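About Tolow

We write house rules for home robots. Tolow started with two people and one long list of things an arm should never do near a kitchen counter, and we still get excited every time that list grows a new line!

The handbook that came out of it is called Bellora. It now holds 3653 checks, sorted into 14 chapters, and anyone can read it. Teams at Nodard and Shibata try their own machines against it and send back notes (some of them very long, all of them welcome).

How we work

Every rule is tried in simulation before it goes near a real home. We like plain wording: open the grippers fully before a reach, keep both arms in view of the head camera, slow down close to furniture and glass. If two reviewers read a rule two different ways, it goes back for a rewrite. We check each rule from the wrist as well as from the head, and a rule has to make sense from both.

Simulated rooms and close views of the gripper hardware:
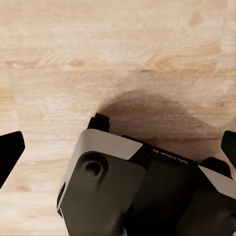
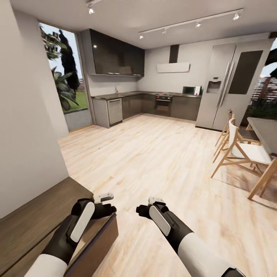
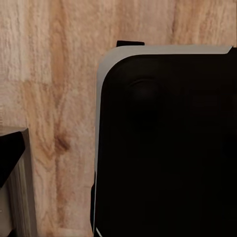
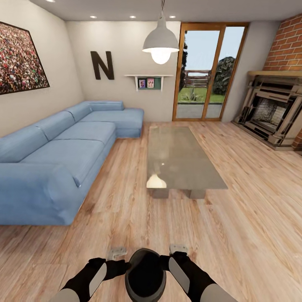 What we ask of partners

Log every stop, including the dull ones. Say which version of Bellora you tested against. Share failed runs along with the good ones, please, we learn so much from them! And keep a person's hand near the stop button whenever a real arm is powered.

Joining in

New chapters open for comment each November. Write to the Bellora desk with the rule number in the subject line, and tell us what you would change.

Page updated 2022-07-16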